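Sudholm Residents' Association
Minutes of the ordinary meeting held in January, Sudholm Hall, small room

The meeting opened at 7.30 pm. The chair's seat was taken by the vice-chair. Apologies had come in from two households on Wan Lane and from the parish clerk.

1. Minutes of the last meeting
Agreed as a true record with one change. Under item 6 the words "the north verge" should read "the north ditch". The secretary will correct the copy in the folder.

2. Matters arising
The dog bin by the bus shelter has been replaced. The new one is on the other side of the path from the old one and two members thought this was worse for pushchairs. The council has been told.
The missing finger post at the Ultum turning has still not been found. The highways office says a new one is on order but would not give a month.
The noticeboard key has been cut again. One copy is now with the shop.

3. Flooding on Wan Lane
The lane was under water on 2 mornings in the run-up to the meeting and cars were turning round in the field gateway. Residents at the lower end said the water comes off the field and not out of the brook, and that the grip cut by the farm last spring has silted up. The farm has agreed to clear it once the ground will take a digger.
The drain outside number 9 is blocked at the road end. It was reported in the autumn and a reference number was given, but the online page now shows the job as closed. The secretary will report it again with photographs and copy in the district councillor.
A member asked whether the association could pay for sandbags. It was felt that they would need a dry store and somebody at the lower end willing to hold the key. Left until the next meeting.

4. Bus service
The operator is consulting on dropping the 53 after 6 pm. The last bus back from Ultum would then leave before the surgery closes. Several people present use it to get home from work -- one said she would have to give up her late shift. It was agreed to send a letter from the association as well as asking people to fill in the form themselves. Paper forms are at the shop and in the hall porch.
There was some discussion of whether to ask for a smaller bus instead. Opinion was divided and the letter will only ask for the present timetable to be kept.

5. Hall bookings and the office
The hall is now booked most evenings until Easter. The Trokora dance class has asked for an extra hour, which would run into the whist drive. The bookings secretary will offer them the earlier slot and, failing that, the small room.
Hire charges were discussed. The main hall stays at its present rate. The deposit for parties goes up to £40 from April, after the trouble with the floor in November.
Members were reminded that the bookings diary is the paper one kept in the office drawer. The spreadsheet is filled in from the diary, and anything put only into the spreadsheet may be missed.
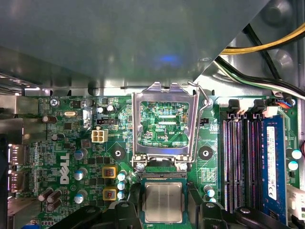 It was also asked that hirers ring the bookings number and do not leave notes under the office door. Two notes were found behind the mat before Christmas, and one of them was for a date already gone.
The cupboard by the stage is to be cleared. Groups with things in it should label them by the end of February. Anything without a label will be put out for the spring jumble sale.

6. Allotments
Two plots are vacant at the Trokora end. The next names on the waiting list have been written to. The water will stay off until the frosts are over -- plot holders have been asked not to turn the stopcock on themselves.
A complaint about bonfires was heard. The rule is that fires are lit after dusk only, and it will be put up again on the gate.

7. Spring fair
The date is to be fixed once the school has given its own. The band from Ultum will play again if wanted and has asked for a covered space this time. Agreed. The cake stall needs a new organiser. The tombola does not.

8. Any other business
The street light opposite the chapel is on all day.
A resident asked who owns the strip of grass behind the garages. Not known. The secretary will look at the old map in the folder.
Thanks were given to those who gritted the hall path.

Next meeting in March, same room, 7.30 pm. Items for the agenda to the secretary a week before.

The meeting closed at 9.10 pm.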